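件名: Re: [league-info] 今季の登録選手の扱いと投手の投球数について
差出人: レオニルデ・アギアル(リーグ運営事務局)
宛先: league-info 各位

最終更新: 2020年5月

加盟チーム代表者ならびに記録担当者 各位

平素よりリーグの運営にご協力を賜り、厚く御礼申し上げます。運営事務局のアギアルです。

スクキア球団のテクレ・ゲブレイェス代表より、登録選手の扱いに関するご照会を本メーリングリストにいただいております。同趣旨のお問い合わせをロシャ球団からも頂戴しておりますので、個別の返信に代えて、全加盟チーム宛てに回答いたします。ご照会の全文を以下に引用いたします。

> 運営事務局 御中
>
> スクキアのゲブレイェスです。開幕延期に伴う登録選手の扱いについて、以下の点をご教示願います。
>
> 一、二月に提出した登録名簿は、開幕が延期された場合もそのまま有効でしょうか。当チームでは、提出後に転勤で遠方に移った選手と、右肩の手術を受けて今季の出場が難しくなった選手がおります。前者は退団の意向ですが、後者は籍を残したいと申しております。
>
> 二、故障者として届け出た選手は、登録人数の上限に含まれるのでしょうか。昨季は含まれるとの説明を受けた記憶がありますが、記録担当のヌノ・セイシャスは含まれないと理解しており、チーム内でも認識が分かれております。
>
> 三、日程が圧縮され、土日の連戦が増えるとの話を聞いております。その場合、投手の投球数の制限はどのように適用されますか。一試合ごとの数え方なのか、週ごとの数え方なのかによって、投手陣の組み方が大きく変わります。当チームの先発投手は実質二名ですので、早めに方針を知りたく存じます。
>
> 四、試合が途中で打ち切りとなった場合、成立の要件は従来どおりでしょうか。また、サスペンデッドゲームは今季も認められますか。
>
> 五、捕手の兼任についても確認させてください。登録上の守備位置と異なる位置で出場させる場合、事前の届け出は必要でしょうか。
>
> お忙しいところ恐れ入りますが、よろしくお願いいたします。
>
> スクキア 代表
> テクレ・ゲブレイェス

以下、順に回答いたします。

1.登録名簿の有効性について

二月に受理した登録名簿は、開幕日の変更にかかわらず有効です。再提出の必要はございません。ただし、名簿の記載内容に変更が生じた場合は、変更届を事務局まで提出してください。退団する選手については退団届の提出をもって登録を抹消し、背番号は届の受理日から他の選手が使用できるものとします。

ご照会の二名のうち、転勤により退団される選手は退団届、手術を受けられた選手は故障者届の対象となります。両者は様式が異なりますのでご注意ください。昨季、退団届の様式で故障者を届け出られたチームがあり、当該選手が復帰する際に新規登録の手続きが必要となりました。今季も同様の取り扱いとなりますので、提出前に様式名をご確認いただきますようお願いいたします。

なお、退団した選手が同一シーズン中に別の加盟チームへ移籍する場合は、前所属チームの同意書を添付してください。同意書の様式は定めておりませんが、代表者の署名と日付を必ず記入してください。署名のないものは受理できません。

2.故障者の人数の扱いについて

登録人数の上限に、故障者届を提出した選手は含まれません。セイシャス様のご理解のとおりです。昨季の開幕前に配布した資料に「含む」との記載がありましたが、これは前々年の規定を誤って転記したもので、その後の訂正版で「含まない」と改めております。訂正版がお手元にないチームは、事務局までお申し出ください。

故障者届を提出した選手は、届の受理から復帰届の受理までの間、公式戦に出場できません。ベンチに入ることは差し支えありませんが、その場合はユニフォームを着用せず、メンバー表の所定欄に氏名を記載してください。コーチャーズボックスに立つことも認められません。この点は昨季の審判員会議でも質問が出ており、審判部のオラティーレ・クーツィー部長から、各球審に周知済みとの報告を受けております。

復帰届の提出時に医師の診断書を添付する必要はありません。ただし、頭部への打撃を理由として届け出た選手に限り、競技への復帰が可能である旨の診断書を求めます。

3.投球数の制限について

今季は、一週間の投球数の合計を一人200球までとし、一試合ごとの制限は設けません。一週間の起算日は月曜日とします。土日の連戦に同じ投手を登板させることは妨げませんが、合計が上限に達した時点で、打者との対戦が終わり次第、交代していただきます。対戦中に上限を超えた分については、違反として扱いません。

投球数は公式記録員が管理し、各回の終了時に両チームのベンチへ通知します。チームで独自に数えた数字と異なる場合は、その回の攻守交代の間に記録員へ申し出てください。次の回の第一球が投じられた後の申し出は受け付けません。最終的な判断は公式記録員が行い、試合後の訂正は、記録用紙の転記誤りが明らかな場合に限ります。

降雨等により無効となった試合の投球数も、当該週の合計に算入します。練習試合における投球数は算入しませんが、選手の健康管理の観点から、各チームにおいて記録を残されるよう推奨いたします。投手として登録されていない選手が登板した場合も、同じ制限を適用します。
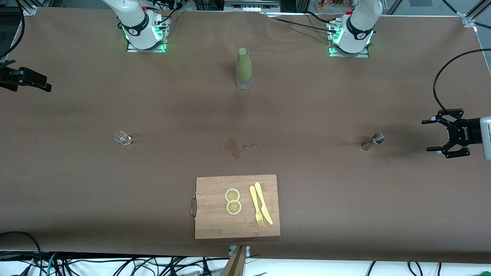 茶色の紙で覆われた長い作業台と、奥側に並ぶ白いロボットアームの基部。

4.試合の成立とサスペンデッドゲームについて

公式戦は9回制とし、5回の攻守が完了した時点で試合の成立を認めます。後攻チームがリードしている場合は、5回表の終了をもって成立とします。これらは従来の規定から変更ありません。

サスペンデッドゲームは、今季に限り認めません。日程の圧縮により、継続試合を組み入れる日を確保できないためです。成立前に打ち切りとなった試合は無効とし、予備日に初回から改めて行います。成立後に打ち切りとなった試合は、原則としてその時点の得点で勝敗を決します。ただし、回の途中で打ち切りとなり、先攻チームがその回の表に逆転または勝ち越しをし、後攻チームの攻撃が完了していない場合は、両チームの攻撃が完了した直近の回の得点に戻して勝敗を決するものとします。

予備日の球場は事務局が手配します。雨天時の実施可否は、従来どおり球審と両チーム代表の協議により決定しますが、試合開始前の判断については、当日の球場責任者の指示が優先します。トラニン球場は水はけの関係で早い段階で使用中止となることがありますので、同球場を本拠とするチームは、対戦相手への連絡手段をあらかじめ定めておいてください。

5.守備位置の変更について

登録上の守備位置と異なる位置での出場に、事前の届け出は必要ありません。当日のメンバー表に実際の守備位置を記載いただければ足ります。試合中の変更は、監督が球審に口頭で通告してください。

捕手については例外がございます。捕手として出場する選手は、練習投球を受ける時も含め、所定の防具をすべて着用しなければなりません。投手の準備投球を控え選手が受ける場合も同様です。昨季、マスクを着用せずにブルペンで投球を受ける例が複数報告されております。今季は、審判員の注意に従わない場合、当該選手のその日の出場を認めないこととしました。

6.その他の連絡事項

(1)今季の登録選手名簿に関する照合作業の結果、生年月日または背番号の記載に不備のある選手が、全チーム合計で41名おりました。該当チームには、記録部のカリオピ・オメロヴィッチより個別にご連絡しております。開幕日の前日までに訂正が確認できない場合、当該選手は訂正が完了するまで出場できません。背番号の重複は、先に受理した選手を優先します。

(2)使用球に変更はありません。試合球はホームチームが用意し、開始前に球審の確認を受けてください。昨季の残りを使用される場合は、表面の傷みと縫い目の緩みをご確認ください。湿気を帯びた球は、球審の判断により使用を認めないことがあります。

(3)木製バットの折損に備え、各チームとも予備のバットをベンチ内の所定の場所に置いてください。ネクストバッターズサークルに複数のバットを放置する行為は、走者および捕手の安全に関わりますので、お控えください。

(4)ベンチ入りの際の間隔の確保、試合前後の握手の省略、素手での唾液を用いた球の取り扱いの禁止については、別途お送りした衛生上の指針に従ってください。給水用の容器は各自のものを使用し、共用は避けてください。指針の内容は、自治体の方針に応じて改めることがあります。

(5)コカンス球場の照明設備は点検中のため、当面、同球場では日没までに終了できる時刻に試合を設定します。試合開始時刻の繰り上げについては、対戦する両チームへ別に通知いたします。

開幕日につきましては、現時点で決定しておりません。各球場の使用再開の見通しが立ち次第、日程案を作成し、代表者会議に諮ったうえで本メーリングリストにてお知らせいたします。代表者会議は書面により行う見込みです。日程案の作成にあたり、やむを得ず対戦を避けたい日がある場合は、チーム名、日付および理由を記載のうえ、代表者から事務局へ直接お送りください。ご希望のすべてに沿うことは困難ですので、あらかじめご了承願います。

本回答の内容についてのご質問は、本メーリングリストへの返信にてお寄せください。選手個人の傷病に関わる事項は、本リストへの投稿を避け、事務局宛てに個別にご連絡くださいますようお願い申し上げます。

リーグ運営事務局
レオニルデ・アギアル

ゲブレイェス様
末尾にて失礼いたします。故障者届の様式を別便にてお送りしました。受傷日の欄には、手術日ではなく、症状により競技を離れた日をご記入ください。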